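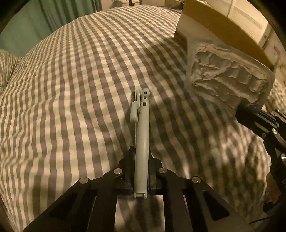 Stavik Transfer Bookings: README

Maintained by Kiros Negash. Spanish labels checked by Gearóid Nic Aodha.
Last full revision: Dec 15, 2025

What is in this dataset

This is a table of private car and minibus bookings for groups. It comes from Stavik, a small chauffeur company which serves weddings, company dinners, airport transfers and birthday parties. Every row is one booking. There are 900 rows in the main file and 700 of them have a complete trip record. The other rows are bookings which were canceled, or for which the driver did not close the trip in the system.

I prepared the table because I wanted to study how early people reserve a vehicle, and how often the vehicle they reserve is the wrong size for the group. I worked in the dispatch office of Stavik before, so I know how the fields were filled in, and I try to explain it in this file. The owners gave written permission to publish after the names, phone numbers and street addresses were removed.

Files

bookings.csv: the main table, one row for each booking
vehicles.csv: the list of vehicle classes, with seats and luggage space
zones.csv: the pickup and drop-off zones, with the name in English and in Spanish
changes.txt: the history of corrections

All files are in UTF-8 and the separator is a semicolon. Please check this before you open them in a spreadsheet program. Some programs will put the whole row in one cell.

Fields in bookings.csv

booking_id: a random code. It has no relation to the code used in the company.
requested_on: how many days before the trip the customer first wrote or called. Zero means the same day.
event_type: wedding, corporate, airport, party, school, other.
group_size: the number of passengers that the customer gave when booking.
boarded: the number of passengers that the driver wrote down at the first pickup. Empty if the trip was not closed.
vehicle_class: sedan, stretch, van, minibus. See vehicles.csv.
pickup_zone and dropoff_zone: zone codes. See zones.csv.
stops: the number of extra stops agreed in advance. Stops which passengers asked for during the trip are not here.
hours_booked: the duration in the contract. The minimum for a stretch car is 2 hours.
hours_used: the real duration, rounded up to the next half hour.
deposit_paid: yes or no.
status: closed, open, canceled.

How the data was collected

Stavik took bookings by phone, by e-mail and through the website. The website form was made by Plullano and it writes directly to the booking system. For phone and e-mail the dispatcher typed the information by hand, and here we find most of the mistakes. For example, a dispatcher who was in a hurry often selected "other" as the event type and wrote the real type in the notes. I read the notes and corrected these rows when the meaning was clear. When it was not clear I left "other". The notes themselves are not published.

The drivers closed each trip with the Kurup app on their phone. In places without signal the app kept the closing time until the phone was connected again, so a few values in hours_used were too long. I compared them with the paper sheets and repaired the ones I could find. These repairs are listed in changes.txt.

Zones

The service area is divided in 6 zones. I drew them large on purpose, so that a private home cannot be found from the data. The airport is one zone alone. Mudo, the wedding venue on the lake road, had so many bookings that it was first a separate zone, but the owner of the venue preferred to be joined with the zone around it, and I did this in the last revision. If you have an old copy of zones.csv, please delete it.

Known problems

The group_size field is what the customer said. For weddings it is often too low, because children were not always counted.

The stretch class contains two different cars in vehicles.csv, one older and one newer, with different seats. The booking does not tell which one was sent.

In March the system was moved to a new server and bookings made by e-mail in that period have no value in requested_on. Do not read the empty value as zero.

Prices are not included. Please do not ask for them, the company does not want to share them and I do not have them anymore.

What you can do with it

It is suitable for teaching, for simple demand models and for testing scheduling software. I used it myself for a small program that suggests a vehicle class from the group size and the event type. I do not recommend it for conclusions about the limousine business in general. It is one company in one area, and its customers know it mainly from other customers.

License and citation

You can use, copy and change the files if you mention the source. Suggested text: Negash, K., Stavik Transfer Bookings, with zone labels by G. Nic Aodha.

Corrections

If you find an error, open an issue and give the booking_id and the field. Please send one issue for each type of error, it is easier for me to follow. I answer in the evenings and sometimes it takes me more than a week.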